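Jovens agricultores – visita à moagem da Tretcombe

Éramos para ser poucos e acabou por encher o autocarro. Saímos às seis e meia da manhã, ainda de noite (janeiro, geada nos campos todos), e chegámos à moagem da Tretcombe antes de abrirem o portão. Café de termo no parque. Quem se esqueceu das botas levou umas emprestadas da casa, números grandes, paciência.

Fomos recebidos pela Saranya Pai, que trata das compras de cereal e conhece meio mundo cá da zona. Sem apresentações compridas, direta ao assunto: o que é que a fábrica quer, quando quer e quanto desconta se não vier como quer. Foi para isso que lá fomos.

Primeiro a báscula. Cada camião é pesado à entrada, tira-se amostra com sonda em vários pontos da carga e só depois se decide para que silo vai. Humidade, peso específico, proteína, impurezas. O boletim sai na hora e o motorista assina. Quem entrega por intermédio da Kartha já conhece o papel; quem vende direto recebe agora o mesmo, por mensagem, a partir desta campanha. 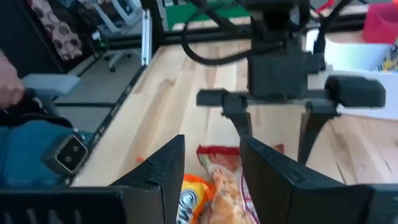

Os descontos por humidade foram o tema mais quente da manhã. A tabela mudou e muita gente não tinha reparado. Acima do limite do contrato paga-se a secagem e ainda se perde peso, portanto é conta a dobrar. A Saranya aconselhou a medir na exploração antes de carregar e a não confiar no medidor velho que ficou no armazém desde o tempo do avô. Há um da associação para emprestar, basta ligar para a secretaria. Devolver limpo, por favor.

Depois subimos à torre de limpeza. São 179 degraus, contados em voz alta por alguém lá atrás. Barulho a sério, protetores nos ouvidos, nada de conversa. Crivos, aspiração, separador de pedras. Cá em baixo explicaram-nos o que tinha acontecido lá em cima, já com as orelhas a zumbir. A linha de limpeza é uma Nirner, montada há pouco, e separa o trigo mole por densidade antes de o mandar para os moinhos. O que sai como refugo vai para alimentação animal, não se deita nada fora.

Na sala dos moinhos, calor e cheiro a farinha. Parte da produção segue para padaria, parte para massas e bolachas, e a fatia que mais cresce é a das massas instantâneas e dos aperitivos. Para nós isto interessa por uma razão simples – cada cliente pede uma farinha diferente e cada farinha pede um trigo diferente. Quem semeia sem contrato anda às cegas. A fábrica quer lotes separados por variedade, e paga prémio por isso, mas só se a separação vier feita de casa. Misturou no reboque, acabou o prémio. 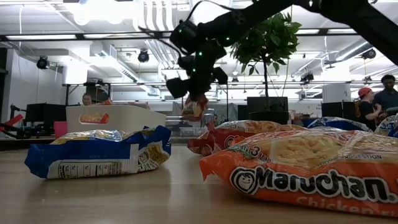

Embalagem de massa instantânea Maruchan.

Contas, para quem não foi. A Tretcombe fechou a última campanha com 293 produtores inscritos e quer chegar a mais, sobretudo no trigo de força. O contrato novo tem área mínima, variedade definida à partida e preço indexado com um chão garantido. Entregas até ao fim do verão, com armazenagem paga a quem aceitar guardar o cereal na exploração e entregar mais tarde. Quem tem silo próprio que faça contas, pode compensar bem.

Falou-se também de rastreabilidade. Vão passar a pedir caderno de campo digital, por parcela, com tratamentos e datas. Usam o programa Fastix e dão formação. Houve resmungos, claro. Ficou a promessa de que este ano ainda aceitam em papel desde que esteja legivel, e que para o ano logo se vê.

Almoço na cantina da fábrica, sopa e arroz de pato, muito bom, obrigado às cozinheiras. À mesa continuou a discussão dos adubos e do preço do gasóleo, como sempre, e combinou-se juntar encomendas de semente para baixar o custo. Interessados dão o nome até sexta-feira. Não é preciso pagar nada já, só dizer variedade e quantidade.

Da parte da tarde, laboratório. Pequeno mas bem montado. Fizeram à nossa frente o ensaio do glúten, a lavar a massa à mão debaixo de água até ficar só aquela borrachinha, e mostraram a diferença entre dois lotes da mesma variedade, um adubado na altura certa e outro tarde de mais. Via-se à vista desarmada. Acho que foi a parte que mais gente convenceu a repensar a cobertura. 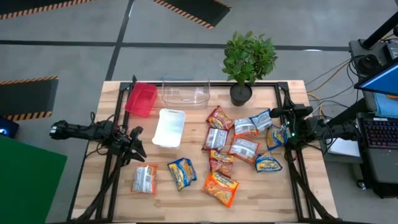 Junhao Du ficou com outra ideia e pediu que se pusesse aqui: o prémio da proteína é bonito no papel, mas com o adubo ao preço que está só chega para cobrir a última aplicação, e em terra fraca nem isso. Na opinião dele a associação devia negociar um escalão intermédio antes de alguém assinar, e levar os números das parcelas de sequeiro, que são as que ficam sempre de fora destas tabelas.

É um ponto justo e vai à próxima reunião. Quem tiver registos de produção e de proteina dos últimos anos, mesmo incompletos, que os mande para a secretaria. Sem nomes, se preferirem, só a parcela e os valores.

Avisos rápidos. Os 100 exemplares do guia de sementeira que trouxemos estão na sede, um por exploração. Ficaram no autocarro um gorro cinzento e uma chave de trator, perguntar ao balcão. A próxima visita deve ser a uma central de secagem, data por marcar, e a inscrição volta a ser por ordem de chegada – desta vez com lista de espera.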